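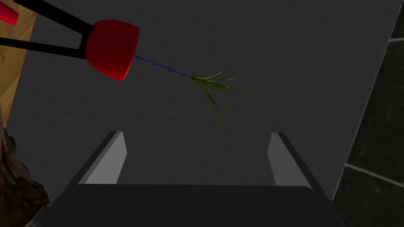
Gripper cell checklist, Rornemness bench, October round

I've kept this to the things I look at before anyone runs a job, with my comments after each. Farzana Bajwa does the second signature. If you disagree with me, write it in the margin and we'll argue over tea!

1. Finger pads seated and clean. OK. I gave both sets a wipe and a gentle tug – no movement.

2. Opening width against the setup sheet. OK. The sheet still has the Skiltari numbers on the back, so please make sure you're reading the right side (I wasn't, the first time).

3. Speed limit for shared reach set to 298 mm/s. OK now. Found it at 600, left over from the Mughal job. Whoever changes it, change it back and initial the log.

4. Simulated run done before the real one. OK. I like to see a pick rendered from the wrist view, open fingers, nothing held, with anything long and thin near the hand. Thin stuff is where we get caught out.

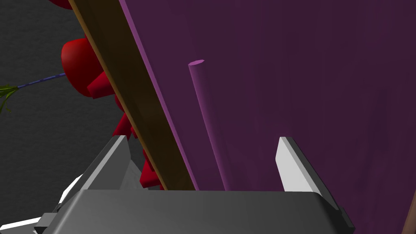

Do I need to repeat the simulated run if I've only swapped the fingers?
Swapped fingers count as a change, so run it again and log it as a new entry, even if they're the same type.

5. Clear path for upright parts. Comment. A rod standing close to a flat panel leaves very little room for a finger, and our rule says 10 mm each side. I'd like more, but 10 is what's written down.

6. Two grippers in one space. Comment. One holds still while the other moves, full stop. The Fultirmont procedure lets both creep at low speed and I don't think we're ready for that – see my note in the log, entry 478.

7. Stop button tested from both ends of the bench. OK. The far one is stiff. It works, but I've asked for a new one.

8. Log filled in, readable. Not OK. Three entries with no initials, and one I can't read at all. Farzana, I think it's yours, sorry!

Items 3 and 8 to be looked at again before the next job goes on. Everything else signed off, 4.30 pm.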